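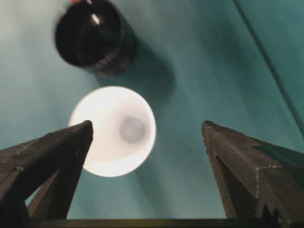

*A white cup and a black cup on a teal surface, from above.*

# The case for cups that taper

Most arguments about cups are arguments about handles, glaze or the thickness of the lip. I want to argue about the wall. Seen from the side, the wall of a cup either goes straight down or leans inwards towards the base, and this one choice decides more about a kitchen than anything printed on the outside.

The white cup in the photograph has the second kind of wall. From above, the mouth is wide and the floor of the cup is a good deal smaller, with the slope between them in plain view. A cup of this shape can be inspected at a glance. Tea rings form where the liquid stood longest, and on a sloping white wall they show up as a band that the eye meets directly. A straight wall seen from above is almost nothing, a line, and the stain hides along it until someone tips the cup towards a window.

Colour matters here too. Dark cups are sold as practical on the grounds that they do not show marks. I regard this as a fault. A cup that does not show marks has the marks anyway, and they stay there longer. The gloss on a black cup picks up a bright point of light and some thin streaks along the rim, and these are easily taken for cleanliness. I own several dark cups and wash them by touch, running a thumb round the inside, a method I do not need for white ones.

The usual objection to the taper is stability. A narrower base tips at a smaller angle, and no amount of preference alters that. How much it matters depends on the weight of the base and on how full the cup is. An empty cup with a thick floor has a low centre of gravity and will survive a knock from a sleeve. The same cup filled to the brim is a worse proposition. My answer is to fill it less. A tapered cup holds most of its volume in the upper half, so stopping a finger's width below the rim gives up more liquid than people expect, and the centre of gravity drops accordingly.

Stacking is the second consideration. Straight-sided cups of one size cannot nest unless the maker has cut a step into the foot, and most have not. They stand on each other's rims, two high if the owner is careful. Tapered cups go inside one another, and a column of them takes little more shelf than a single cup. When I moved to the flat in Kostmont the one cupboard above the sink had a clear height of 175 mm between shelves. It took the straight cups in a single layer with a useless gap above. The tapered ones went in nested.

There is a limit. Two cups with a shallow taper and a smooth glaze will sometimes wedge, particularly if the inner one goes in warm and the outer one is cold. The Seronberg range, which I used for years, was bad for this. The Asante cups that replaced them have a small ledge inside, near the bottom, and they lift apart cleanly. Anyone buying in a shop should put one cup in another, press gently and see whether it comes out. It is a fair test and takes no time.

Mixed sets deserve a word. A straight cup and a tapered cup of equal capacity will not share a stack in any useful order, and the cupboard ends up run for the benefit of the awkward one. I would keep a single odd cup, for whoever is attached to it, and let it stand on the worktop – it will be out of the cupboard most of the day in any case.

I accept that straight cups hold their heat a little better, with less open surface for the volume. For coffee drunk slowly this is a real advantage and I would not talk anyone out of it. Tea in my household is finished before the difference can be felt, and the cup is back in the sink with its stain, if it has one, facing upwards.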